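3.2 The blocks and the white table

I'll start with the blocks themselves, because when Marlina Pattinasarany and I first talked about a study of how people arrange small painted cubes on a plain surface, the blocks were the bit we gave the least thought to, and they ended up eating most of a December. Our readers from the craft side will find some of this obvious (sorry, Esther). I've kept it in for everyone else.

The cubes are wood, with bare sides and painted faces. We wanted something with a colour you could name without stopping to think, and a shape that gives you very little to argue about. Green and red did most of the work. 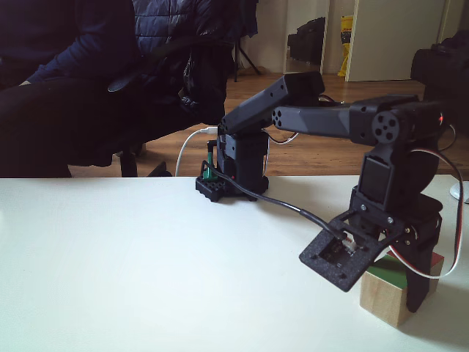
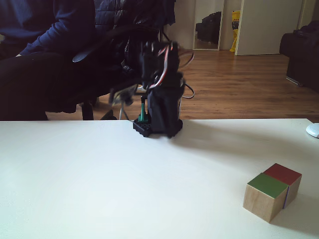
Figure 2. Painted wooden cubes on the white tabletop.

The trouble with painting a cube by hand is the edge. You run a brush along the top face, you're feeling pretty good about it, and a bit of paint rolls over the corner and sets there as a thin line on the side. Floor Verbeke painted the first lot and masked every face with tape, and even then we got bleeding wherever the grain was open. I painted the second lot without tape (I was in a hurry, and it was hot in the shed) and mine were worse. We sanded back the ones that really bothered us and left the others alone.

Whether that was the right call is a fair question, and Xiaoyan Duan asked it at our first group meeting. Her worry was that a stray line of colour along an edge gives people an extra cue. If you're told to set a green cube next to a red one "so they match," and there's a little sliver of some other colour near the join, you might turn the cube to hide it, or turn it to line it up with something. We went back and forth on this for ages. In the end we kept the imperfect cubes and wrote down which ones had visible edge paint, so that anyone who wants to take them out of the analysis can do it. The list is in the appendix under the set name Nanulura, which is what Marlina called the hand-painted set. The other set, Firker, was spray-painted and has much cleaner edges, but the paint is glossier and people said it felt sticky under the fingers.

The table gave us a different kind of grief. We'd planned on bare timber because that's what most people have at home, and we tried it, and pale wooden cubes on a timber top are surprisingly hard to pick out from the side. The painted tops were fine. The sides just melted into the table. White fixed that in one go, so white it was. The surface is matte too, and I can't say enough good things about matte! Our earlier top was a shiny melamine thing that bounced the window straight back into your eyes until mid-afternoon, and Belmiro Cordeiro (who did nearly all the coding of arrangements) threatened to quit over it.

What a white top does do is show up every shadow. A cube under a side light drops a soft grey patch next to itself, and when two cubes sit close together the patches run into each other. We noticed early on that some people seemed to be placing cubes in relation to the shadows as much as to the cubes. One person in the pilot lined up a green cube with the end of a shadow and told us it looked "tidier that way." I'd have put that down to one person's taste, but Belmiro then found a second case in his own coding, and after that we wrote the time of day on each sheet. We didn't go as far as blacking out the windows. People arrange things in rooms with windows, and a room with blacked-out windows makes everyone a bit odd.

3.3 What counts as touching

This section is longer than I'd like, but the definition matters for everything in Section 4.

When you ask someone to put two cubes "together," most will put them side by side. Fewer will stack them. But side by side covers a lot of ground. There's flush, where the faces meet along their whole length. There's offset, where the faces meet but one cube is set a little further back, so you get a step. And there's near, where you could slide a sheet of paper between them. Muriithi, the coding scheme we started from, treats the first two as the same thing and throws the third in with "apart." We didn't love that. An offset pair looks quite different from a flush pair when you're standing over the table, and people who make offset pairs will often tell you they did it on purpose.

So we split them. A pair is flush if the step at the corner is under 3 millimetres, offset if it's more than that and the faces still touch, and near if there's a gap you can see from a normal standing position. Belmiro coded the lot, 2,056 arrangements in total, and Esther Laizer recoded a sample without seeing his sheets. They disagreed mostly on the line between flush and offset, as you'd expect, and hardly ever on near. Where they disagreed, the two of them sat down together and picked one. I stayed out of it.

We also had to decide what to do about cubes that get nudged. If you set down the second cube and it bumps the first, the first one moves, and now your careful flush pair has a step in it that you didn't choose. Some people fix it. Plenty don't. We code the final position only, which I know will annoy readers who care about intention. I care about it as well, but I don't know how to code it from a table top, and the one time we tried asking people after each placement, the sessions dragged on so long that folks started making the same arrangement over and over just to get to the end.

3.4 Colour on top

Each cube could be placed with any face up. We never told people which face to use, and we handed the cubes over in a cloth bag so that no particular face was on show. Even so, nearly everyone turned a painted face upward, and a fair few took a moment to hunt for the colour they wanted. Xiaoyan calls this "choosing the lid," and the name has stuck around the office to the point where I now say it about actual lids.

Here the hand-painted set and the sprayed set part ways a little. With the Nanulura cubes, people tended to stop turning once they'd found a face they liked. With the Firker cubes they kept on turning. My guess is that it's the feel of the paint and nothing to do with colour, but Marlina thinks the cleaner edges make each face look more like a separate option. We haven't got a good way of pulling those two apart with the sets we own. A third set, sprayed in a matte finish, would do it, and we've asked the Greltmont workshop whether they'd cut us another 20 cubes from the same timber.

One last practical note for anyone wanting to repeat this. Clear the table before each session, but don't wipe it with anything wet right before you begin. Bare wood picks up damp from the surface, the grain lifts, and a cube that sat flat in the morning can have a wobble by lunch. We lost a whole run of flush pairs to a damp cloth (mine). A dry brush does the job, and the sanding block lives in the drawer under the coding sheets.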